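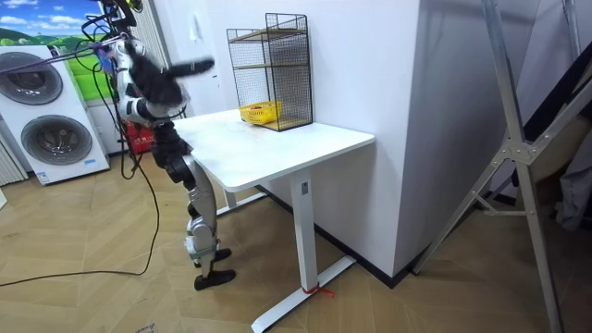
Minutes of the humanoid cell maintenance meeting
Ostholm site, May 8, 2019
Present: cell operators, maintenance, Jostby (supplier) by phone

1. Previous minutes
Agreed, with one correction: the Filulik logger was restarted after the arm inspection, before the weekly backup.

2. Overhead cables
The bundle round the shoulders was discussed again. At full lift the arm can pull on the loop, and the slack is taken up unevenly. Maintenance will re-hang the bundle so that it has more free length above the torso. Until then, no swing at full height above the desk faster than the setting agreed last time. Operators asked whether the floor cable could be moved too. Agreed – it will go into a floor cover.

3. Shoulder joint service
The joint has done almost 3,000 hours. Jostby recommends a check of the seals and a fresh torque reading before any more work on the raised-arm routine. The job takes 90 minutes with the covers off. Spare covers are on order from Shi and are due in November, so the present ones must be removed with care and the screws kept in the marked tray.

4. Desk position
The desk must stay hard against the side of the wall column. It had been moved for cleaning and the reach points were out when the cell was started again. Desk height is to be locked at setting 3. Anyone who changes it writes it in the log.

5. Start-up routine
The stance check will be done before the arm check, as in the Jostby handbook. The old sheet has them the other way round and is to be thrown away.

6. Actions
Maintenance: re-hang cables, fit floor cover, book joint service.
Operators: new start-up sheet, desk height note in log.
Jostby: send torque figures for the shoulder.

Next meeting in 4 weeks, same room.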